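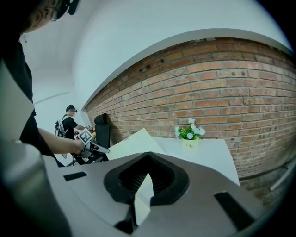 A black office chair with a tall, rounded backrest, standing by a brick wall and partly behind a large white sheet.

Office chair

An office chair (also desk chair, task chair, swivel chair, or in my house "the good chair") is a seat made for working at a desk or table. Most of them turn, most of them roll, and nearly all of the ones sold now go up and down. I've kept the seating pages on Cliltusa going for a good while, and this is the one people write to me about most, usually because something has started squeaking.

I'm treating the office chair here as one thing with a lot of variations. Stools, saddle seats and kneeling chairs have their own entries, and folding chairs are over in the hall furniture section.

Names

The trade splits office chairs into task chairs, executive chairs and conference chairs, and I've never found two sellers who draw the lines in the same place. A task chair is generally the lighter one, with a back that stops somewhere below the shoulders. Executive chairs have the tall back, thicker padding and usually arms. Conference chairs are whatever gets bought in a set and pushed under a long table. A chair with a tall rounded back might be sold under any of the three names depending on the upholstery and the price - so if you're shopping secondhand, search for all of them.

"Swivel chair" is the older everyday word and it just means the seat turns. My grandmother called every one of them a typist's chair, including a huge leather thing my uncle had that could have seated both of them.

Parts

Backrest. The back can be one padded shell, a frame with mesh stretched over it, or a plastic panel with a cushion screwed on. Tall backs support the shoulder blades, and the really tall ones reach the head. Rounded tops are common on padded backs, partly because fabric pulls smoothly around a curve. I've reupholstered a square-cornered back and I don't plan on doing a second one!

Seat. Usually a molded board of plywood or plastic with foam on top. The front edge should roll downward so it doesn't dig into the backs of your legs (this is called a waterfall edge, and it's one of the few furniture terms I enjoy saying). Cheap foam goes flat in the middle first. Press it with your fist in the shop and if you can feel the board, walk away.

Arms. Fixed, adjustable or missing. Fixed arms look tidy but they decide for you how close you get to the desk. Plenty of people take them off, and on most chairs that's a matter of a few bolts under the seat, though you may be left with open bolt holes that catch on your clothes if they're near the edge. Put short bolts back in.

Mechanism. The metal plate under the seat, with the levers on it. It connects the seat to the column and handles the tilt. The knob at the front, if there is one, sets how hard you have to lean to tip back. Hardly anyone I know has ever turned theirs, and half of them complain that the chair either throws them forward or dumps them backward. Turn the knob.

Column. On modern chairs this is a gas spring, a sealed cylinder with compressed gas inside. The lever opens a valve and the seat rises if you take your weight off it or sinks if you stay put. The older kind is a threaded steel screw: you spin the whole seat to change the height. Those last more or less forever and they drive children wild with joy.

Base. Five legs in a star is normal now. Older chairs have four and they tip more easily, particularly when you reach sideways for something on the floor. Bases come in nylon, aluminum or steel.

Casters. The wheels. Hard ones are meant for carpet, soft-tread ones are for wood, tile and anything else that scratches. Most pull straight out of the leg with a firm tug. Wrap a rag around the stem before you use pliers on it.

Setting one up

Begin with the seat height. Your feet should be flat on the floor and your thighs more or less level. Then look at the desk. If your elbows end up well below it, the desk is too high for you, and the usual answer is to raise the chair again and add a footrest. Sit all the way back. If the seat edge presses behind your knees, the seat is too deep, and some chairs let you slide it forward or back with a lever on the right-hand side (Dultameck puts theirs on the left, and I've fallen for it more than once).

The back should meet the hollow of your lower spine. If it goes up and down on a ratchet, lift it click by click until it feels right. Go past the top click and it drops back to the bottom, where you begin again.

Then lean back now and then! Chairs tilt for a reason, and sitting bolt upright all day is no treat for anybody.

Where they end up

Office chairs wander. They roll, so they get borrowed, and then they stay wherever the last person stood up. You see them in garages, at sewing tables, beside workbenches, and very often parked with their backs to a wall because that's the spot where they're least in the way. In a room where people mainly work on their feet, one chair by the wall tends to be the coat rack, the place for the bag, and the seat for whoever's waiting.

A note on walls. A padded back rubbing on bare brick will wear through surprisingly fast, since brick is rough and people rock. I'd leave a hand's width of space. Painted plaster is the reverse problem, where the chair wins and the wall gets the black marks.

The shared workroom in Cillau where I do my repairs has 41 chairs on its list, of which 31 can be sat on. The others are waiting for parts. I wrote numbers on the undersides in paint pen one Saturday in November, and it has helped enormously with the question of which one it is that sinks.

Common faults

Sinking. You sit down, and ten minutes later the desk is at your chin. The gas spring has lost its seal. It can't be refilled at home, so please don't drill it or try to open it, because it's under pressure. Replace the whole cylinder. It's a taper fit with no screws, and it'll need a pipe wrench or some hard knocks from a rubber mallet to come out of the base. Palesa Mabaso sent in the tip about letting penetrating oil sit on the joint overnight, and it's saved me a lot of hammering.

Squeaking. Nearly always loose bolts where the mechanism meets the seat. Tip the chair over and tighten them all before you start spraying oil anywhere. If it still squeaks, put a little grease on the tilt pivot.

Wobbling. Could be the same bolts, could be a cracked base. Check each leg close to the hub. A cracked nylon base should go straight in the trash.

Stuck wheels. Hair and thread. Pull the caster, snip through the tangle with small scissors, and pick it out with tweezers. Kind of disgusting, very satisfying.

Peeling. Bonded leather flakes off in little black crumbs that get into everything. There's no real fix for it. You can re-cover the seat, or drop a fitted cover over the top and pretend.

Buying used

I'd pick a used good chair over a new cheap one nearly every time. Offices clear out whole floors at once and the prices fall hard. I paid about 100 dollars for the one I'm sitting on, from Pretorius, the clearance place behind the station, and it's outlasted 2 desks. Bring a flashlight and look underneath. Sit in it for longer than feels polite. Work every lever. Roll it in a circle and listen.

Sniff it as well. Foam holds smoke for years.

Cleaning

Vacuum the seams first. For fabric I use warm water with a drop of dish soap on a barely damp cloth, then leave the chair alone until the next day. Mesh can be brushed from behind. Black upholstery shows lint and chalk dust more than any other color, and a rubber glove rubbed in one direction gets most of it off.

Changes to this page

Sipho Mahlangu corrected the section on columns, where I had the screw type turning the wrong way. The caster section still needs something on stem sizes, and if you've got a four-legged base with the original wheels I'd love the measurements.

See also: Footrest; Drafting stool; Gas spring; Desk height; Upholstery foam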